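Notes for the desk-tidy folder, kept by me (Danjuma) and corrected by Štefánia Koubek whenever I get the pens wrong.

## What's in it

Everything to do with putting away one messy tabletop: pens, a mug, a tissue box, a snack packet. We call the set **Plinalier**, which was Štefánia's pick, and I've stopped arguing about it! The cloth is the leafy one with the little brown flowers, and the walls have the big crimson medallions (my choice, and I still love them).

## The table

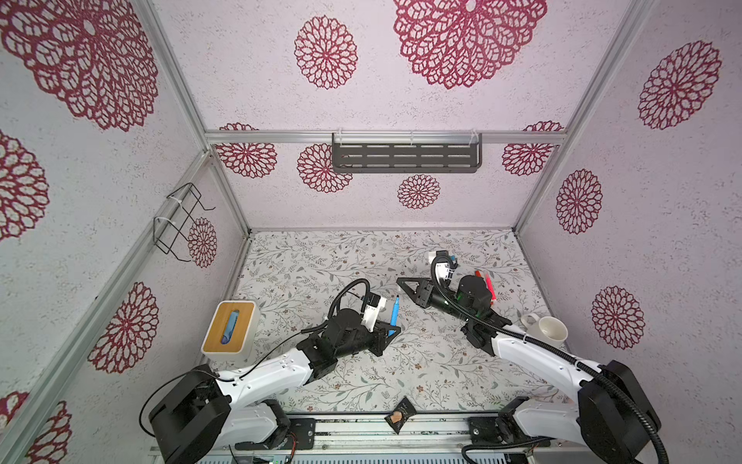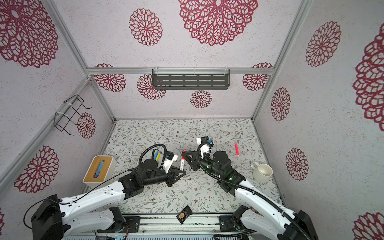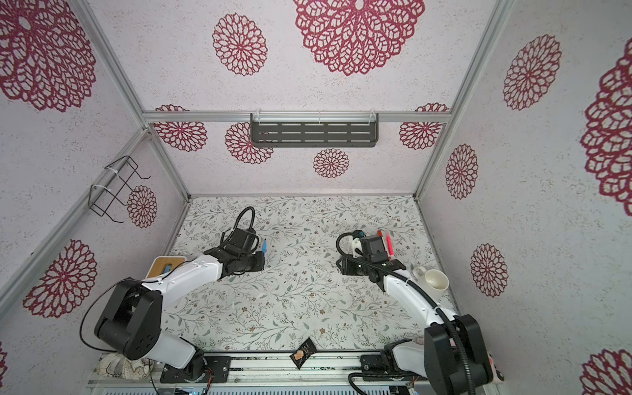
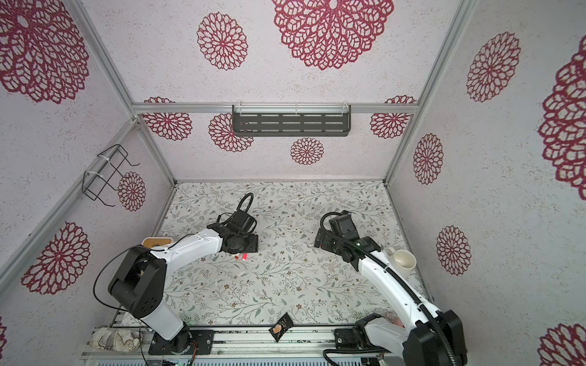
*The Plinalier table at four moments, in no particular order. Mug and snack wrapper are out in all four.*

## How I label things

- `mug` is the white one. I note which way the handle points, and I'd love it if you did too.
- `pen` covers markers, highlighters and anything else you'd write with. I used to split them up, and then spent a whole Wednesday changing my mind about one pink one.
- `tissue_box` is the one with the light wooden-looking lid. If you can only see the top, label it anyway.
- `wrapper` is the dark snack packet. It's `wrapper` even if you think it's full.

Colours go in the notes column, in plain words please. "Pinkish" is fine.

## Folders

There are 2 folders, `trero` and `ojo`. Trero has 400 entries and Ojo has 100, and Ojo is the one I've been through by hand (tea in the other hand, mostly). Start there if you're new.

## Still to do

- Agree what "tidy" means for the mug. I say upright, Štefánia says anywhere off to the side.
- Move the old Farnberg notes over. They're in a spreadsheet with merged cells, sorry.
- Check the pen colours in Trero again, especially the reds and oranges.

Spotted a wrong label? Put the entry number in `fixes.txt` with your initials and I'll pick it up.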